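Le bureau rangé, cette vieille promesse

On m'a encore expliqué, en avril, que je travaillerais mieux dans une pièce vide. Le conseil venait d'une brochure de Hevent, qui vend des demi-journées de rangement aux petites structures : 158 euros, café compris. J'ai lu la chose deux fois et je n'y crois toujours pas.

Le raisonnement est simple, trop sans doute. Un câble par terre fatiguerait l'œil, un sac posé sur une chaise serait une décision remise à plus tard, et l'addition de tout cela coûterait à chacun 50 minutes par jour. D'où sort ce chiffre ? La brochure ne le dit pas. J'ai posé la question par écrit et j'ai reçu en réponse un catalogue de boîtes.

Car il y a toujours des boîtes au bout. Chez Kular on range les câbles dans une gaine, chez Zoltero on range les gaines dans un caisson, et le caisson finit contre un mur où l'on se cogne le genou. Triin Kļaviņa, avec qui j'ai partagé un local pendant six ans, avait acheté l'ensemble complet. Il lui fallait ensuite tout ouvrir pour retrouver un chargeur. Au bout d'un hiver, les câbles étaient revenus au sol et elle s'en portait très bien.

Je veux bien admettre deux choses. On trébuche sur un fil qui traverse un passage, et une chaise encombrée ne sert plus à s'asseoir. Mais un fil en tas près du mur ne traverse rien. Et le sac sur l'assise, tout le monde le pratique, y compris les gens qui écrivent les brochures : il est à bonne hauteur, on le voit, on ne l'oublie pas en partant. Le portemanteau, lui, est toujours derrière la porte.

Ce qui me gêne surtout, c'est la morale qu'on glisse là-dedans. Un sol nu prouverait un esprit clair. J'ai connu des bureaux impeccables où rien ne sortait, ni dossier ni idée. Une pièce où l'on travaille a des choses par terre – pas partout, pas n'importe lesquelles – et il faudrait au moins demander à ceux qui s'en servent avant de leur vendre un meuble. Qu'on commence par une bonne lumière au plafond et un siège correct, on reparlera des gaines ensuite. 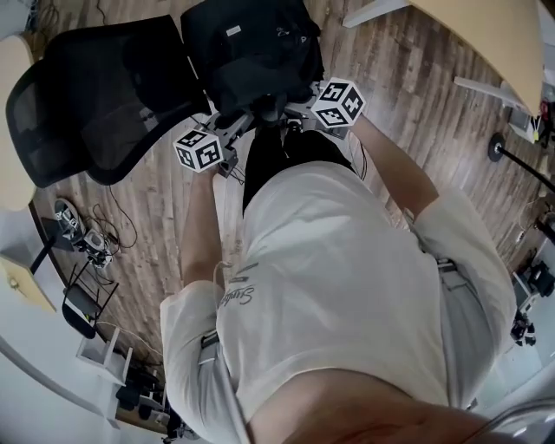
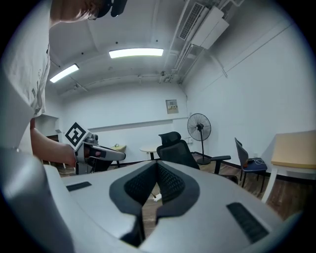 Une même pièce de travail : le sol et la chaise sur la première photo, le plafond et ses luminaires sur la seconde.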